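Gripper trial moves from the bench to the hallway floor

January 2025

Bodell has finished the first part of a comparison of two-finger grippers for household tidying work, the company said. The trial put three grippers on the same arm and gave each one the same job, picking up shoes from a floor and setting them down in a line.

The arm was supplied by Jiang and the controller by Ornow. Neither was changed between runs. Each gripper was fitted with the same type of small camera at the wrist, and an operator guided the arm for every attempt. The company plans a second part of the trial in June with the arm running on its own.

In all, the team logged 1,000 attempts on a mix of canvas sneakers, slippers and low boots. An attempt was counted as good if the shoe was lifted clear of the floor, carried to its place and let go without tipping over. Shoes that landed on their side were counted as failures even when they had been held firmly on the way.

Earlier tests by the same group were done on a workbench with a hard, flat top. For this round the work was moved to a floor mat next to a wall, with furniture legs close by. Bodell said the change made more difference than the choice of gripper. Operators had to bring the fingers in at a lower angle, and the wrist camera came much closer to whatever was being picked up.

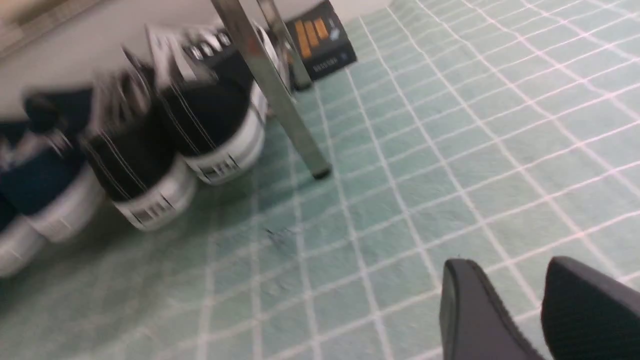 The open gripper fingers over the green mat during the trial, with shoes along the wall at left.

The gripper with the widest opening, a Gralus model with padded fingers, had the fewest dropped shoes. It was also the slowest of the three, and operators said it was hard to place next to a table or chair leg without touching it. The narrowest gripper did better in tight spots but tended to fold the heel of soft shoes when it closed.

Bodell put the number of failed attempts at 132. Most of them came in the last few inches, when the shoe was being set down beside another one. The group had expected more trouble with the pickup itself and had spent most of its setup time on that step.

Camera blur was the other main finding. When the wrist turned quickly, pictures from the camera smeared, and the edges of soles and laces were hard to make out. The operators could work around this by waiting a moment before closing the fingers. A program choosing its own grip would need to do the same or use a camera with a shorter exposure, the company said.

The team tried a shorter exposure setting on 300 of the attempts. Images were sharper, but they were also darker, and black shoes became difficult to tell apart from shadows under furniture. A small lamp on the wrist helped with that and added glare on shiny metal. Bodell has not settled on a setting for the second part.

The controller caused one delay. Its limit on closing force was set for hard objects, and the fingers stopped too early on padded shoes. Ornow sent a revised settings file, and the affected runs were repeated.

No price comparison was included. The company said the three grippers differ too much in what comes with them, such as mounting plates, spare pads and cables, for a simple figure to be useful.

Bodell intends to keep two of the grippers for the June runs and will add children's shoes and sandals to the set. It has not said which gripper will be left out. A written report on the first part, including the operators' notes, is to be sent to the suppliers before then.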